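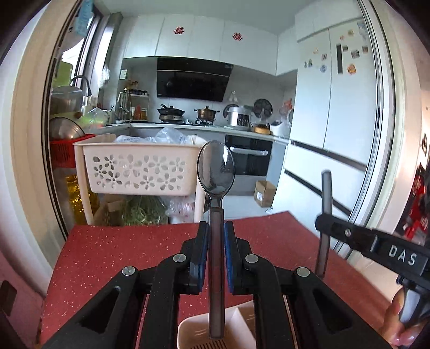

# Why does a spoon show your face upside down?

Take a clean metal spoon from the kitchen. Hold it near your face and look in the hollow side, the one that carries soup. Your head is down and your chin is up! Now turn the spoon around. On the back side you are standing correctly again, but your nose is very big and your ears are small.

The spoon is not magic. It is a mirror with a bent shape.

## Light goes straight

Light travels in straight lines. When it meets something smooth and shiny, it jumps back, like a ball from a wall. We say that it is **reflected**.

In the flat mirror of your bathroom, all parts of the glass look in the same direction. So the picture of you keeps its order, with hair on the top and chin at the bottom.

The hollow side of a spoon is curved inward. The name for this is **concave**. Think of the word "cave" and you will remember it. Light from your hair hits the curve and is sent down. Light from your chin is sent up. The two lights cross in front of the spoon, and after the crossing everything has changed places.

The back side is curved outward. This is called **convex**. Here the light is spread apart and does not cross, so you stay with your head up.

## Why not every spoon?

Try it with a wooden spoon and you will see no face at all. Wood feels smooth to your hand, but for light it is full of little hills. The light jumps away in all directions and the picture is lost. Dark plastic is between the two. It can shine a little, but a lot of the light goes into it and does not come back. 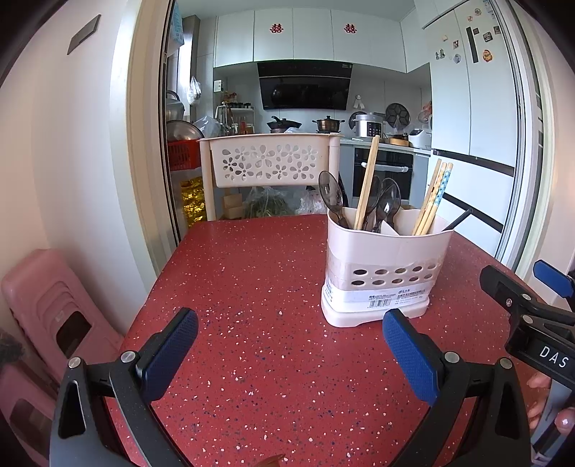
*Chopsticks and dark plastic spoons in a pink holder.*

## A small experiment

You need a metal soup spoon, a plastic spoon, a chopstick and a lamp.

1. Stand with the lamp behind you.
2. Hold up the chopstick and look for it in the hollow side of the metal spoon.
3. Move the chopstick slowly to the left. Which way does it go in the spoon?
4. Bring it very, very close, until it almost touches the metal. At some point the picture turns over and becomes big.
5. Do the same with the plastic spoon and write down what is different.

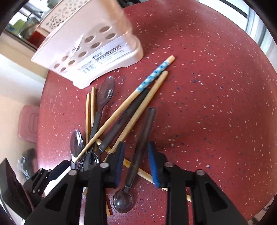 *Spoons and chopsticks on a red countertop.*

My neighbor Amado Castillo, who is nine, did step 4 for 60 seconds before he found the right place. Be patient and keep your hand quiet.

## Where are the big spoons?

Some telescopes have a concave mirror inside, which collects the weak light of stars. A dentist can use a small one to see your tooth bigger. Convex mirrors hang in shops and at road corners, because they show a wide area.

**New words:** reflect, concave, convex

*Text: Volker Ostermann*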